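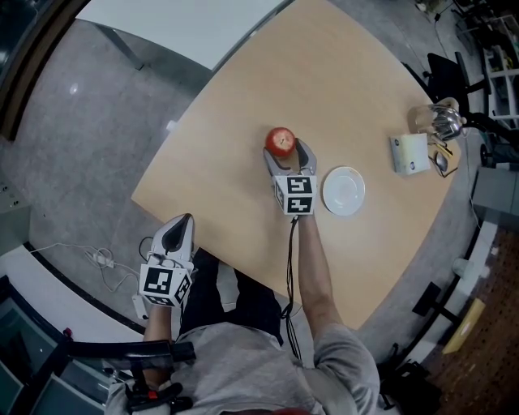
Another open letter went around last week, and by dinner everyone I know had sent it to me. It had 85 signatures, mostly actors and comedians, with a few musicians near the bottom where the musicians always end up. It was addressed to the city council of Kullemell, which wants to require a permit for any gathering of more than 40 people in a public park. I think the permit rule is a bad rule. I also think the letter was close to useless, and I'd like to be allowed to hold both opinions in the same week.

I've read the thing three times now. It says the signers are "deeply troubled." It says they "stand with" the people of Kullemell. It does not say when the council votes, or which section of the rule is the problem, or what a person who lives there could do on a weeknight to stop it. You could swap in another town and another rule and not change a verb.
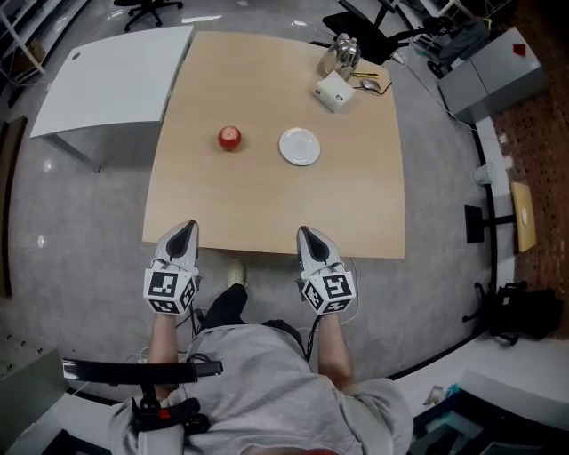
A red apple, a small white saucer and a metal kettle on the table.

The usual defense is attention. Famous people have it, the rest of us don't, and when they lend some of it to a cause the cause comes out ahead. I used to believe this more than I do now. Attention to what? Most of the coverage I read was about who signed and who didn't. One site ran a long piece on a sitcom star whose name was missing, with a guess that he was in talks with Mukard for a new series and had been told to keep his head down. By the third day the park rule had dropped to a single sentence near the end, and the sentence had the number wrong. 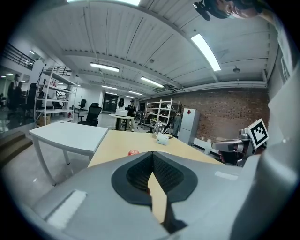 Aksel Laxdal
Culture columnist
May 29, 2025

I should say where I'm coming from. Years ago I worked for a small publicity office called Brynjólfsdóttir, and part of my job was collecting names for letters like this one. I know how it goes. A draft arrives, already approved by someone. You send it to the managers, and the managers ask who else is on it. That was the first question every time, and often the only one. I can remember one client who asked what the letter was about – she wanted to read the bill it mentioned, all of it, and then she said no because she thought the letter had it wrong. We were annoyed with her for a month. She was right, by the way.

So forgive me if I don't feel much when I see a long column of names. A few of those people surely care. Some may have given money or made phone calls without telling anyone, and good for them. But a signature is the cheapest thing a famous person can hand over, and we keep treating it as if it cost them something.

People will bring up the benefit night at the Porkach, where eight comedians did short sets and the money went to the legal fund. Fine. That one I liked. They had to show up, the crowd paid at the door, and there was a local woman on stage for ten minutes explaining what a permit costs and who gets turned down for one. I'd trade every letter I ever worked on for her ten minutes. It got almost no press.
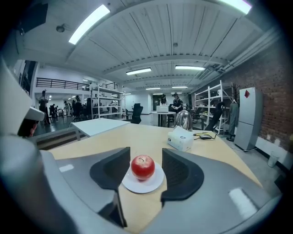

Celebrity statements are built to be finished quickly. You read it, you nod, you pass it on, and there's nothing left over to bother you later. I keep thinking of it as a portion, one shiny red apple on a little round plate with a rim to keep it in its place, when what's needed in Kullemell is closer to a potluck, with too many dishes and arguments over who brought what. Council meetings are like that. They're long and badly lit, and people repeat themselves. The rule will be passed or killed in that room, by members who have to run again and who know very well that a sitcom star from out of state can't vote against them.

The vote has been pushed to August, according to the council's own notice. That leaves plenty of time for a second letter, and I expect we'll get one. Before anyone signs it, I'd ask for one small addition at the bottom: the date, the address of the building, and how long a resident gets to speak. It's three minutes, last I checked.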